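Open Day Talk - Speaker Notes

Reading time: 4 min

Opening. Wait until people have found a seat. Say good evening, thank the Politis building for the room, and say that I will speak slowly because English is my third language. Questions are welcome at any time.

I was asked to tell you about our visit to the Ploko open day in November. We went on a Thursday, by the early train, and we were back the same night. So please take this as the report of a guest. I do not work for Ploko and I did not see their books.

First point: what Ploko does. They build a shelf-keeping robot for small shops. Large warehouses have had such machines for a long time, but a small shop is a harder place. The shelves are old, the goods are mixed, and every shopkeeper has a personal idea of what is tidy. Ploko wants the robot to learn this tidiness from people. For this reason the open day started with human hands, and the robot came only after lunch.

(Pause. Next slide.)

The first part of the demonstration was simple shelf work. Stationery in baskets, each kind in its own place, one item at a time. Our guide asked us to watch both hands, also the one that seems to do nothing.

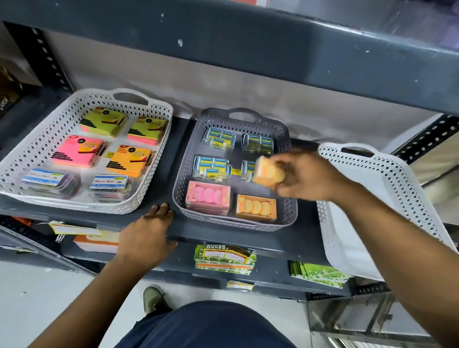
Slide 2. An orange eraser in the right hand, the left hand at the shelf edge.

Let people look for a moment. Then say: the eraser is a small thing, and its box is a small place. A person does not think about it. For a robot, the fingers must come down between packs that are wrapped in clear plastic, and clear plastic is difficult for cameras. The guide told us that shiny wrapping gave them more trouble in the first year than weight, size and speed together.

Also mention the baskets. The sides are a lattice, full of holes, and there is a cut-out for the handle. I asked if they chose these baskets for the test. The answer was no, the shops use them, so the robot must live with them.

Second point: the numbers. Do not read the whole table from the handout, only say this. Ploko has now about 2000 recordings of shelf work. Of these, 1148 are checked by a person and can be used for teaching the robot. The others wait, or were put aside. The software which sorts the recordings is called Memex, and they let us try it on a laptop in the hallway. I found it easy to use. My colleagues found the letters too small.

Third point: the resting hand. I want to spend a little time here, it was the most interesting part of the day for me.

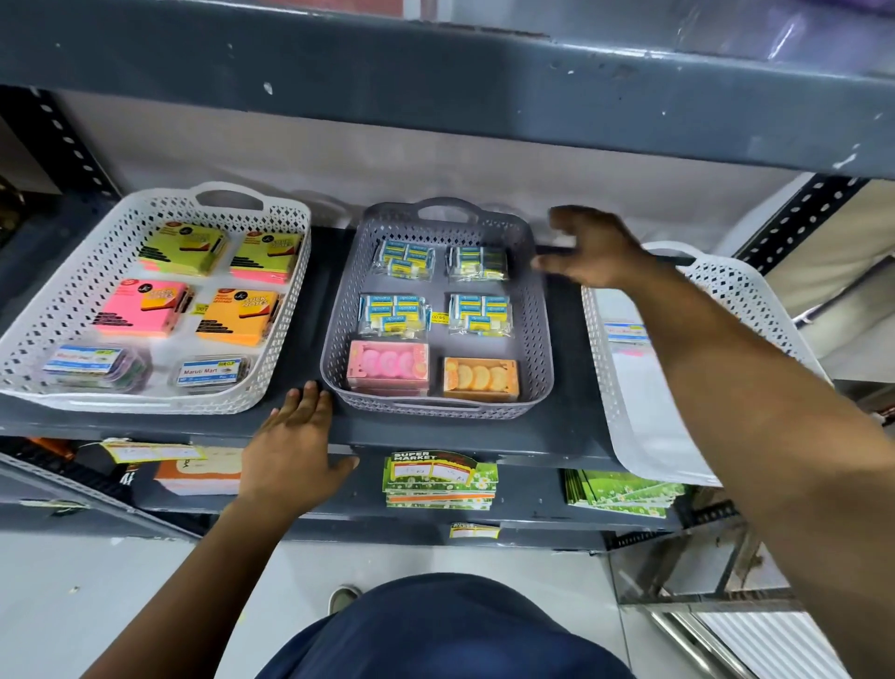 Vol. 2, p. 2

Show where the left hand is. It is flat on the front edge of the middle shelf, with open fingers, while the right hand reaches across to the basket on the right. The right hand is a little blurred. I like that, you can see that the work is in motion.

The guide explained that a person who leans on the shelf gets a fixed point, and the other arm can then reach more exactly. The robot of Ploko has two arms also, and in the beginning the second arm was only hanging. Now they are trying to let it touch the shelf in the same manner. During the afternoon we saw it two times. The first time it was good. The second time the arm pressed too hard and the operator stopped the run. Nobody was upset, and they explained to us very openly what went wrong.

(If somebody asks about safety: there was a yellow line on the floor in the robot hall, and visitors stayed behind it. I do not know the details of the stop button.)

Fourth point: mixed goods. Go to the next slide, and ask the audience what they would do first with the basket on the right.
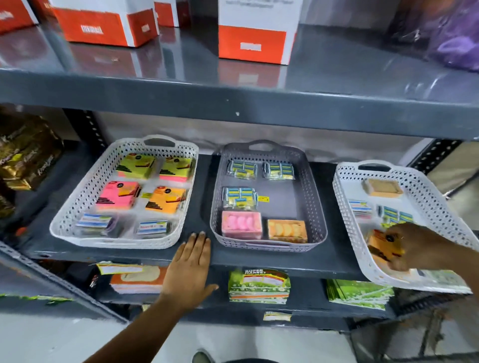
Slide 4. Taking hold of an orange package in the right-hand basket.

Take two or three answers. Then explain that in the left basket the packs are in a neat grid, and a machine can learn a grid quickly. In the right basket there are different shapes and sizes, and the basket itself is tilted. Here the robot must decide what to grip and from which side. Ploko works on the gripping together with Rillent, who make the soft finger pads. We could touch a sample of the pads - they feel a bit like a pencil eraser, which made our group laugh.

Closing. Say what I would like to see next year: the same shelf, filled by the robot in the morning when the shop is still closed. The guide could not promise a date. The visit is free, but one must write to them before, and groups should be small.

Thank the audience. Leave the shelf slide on the screen during questions. Handouts are on the table by the door.

Related

Memex: first steps with sorting your recordings
Soft finger pads from Rillent, a short introduction
How to prepare a group visit to Ploko
Evening talks at Politis, winter program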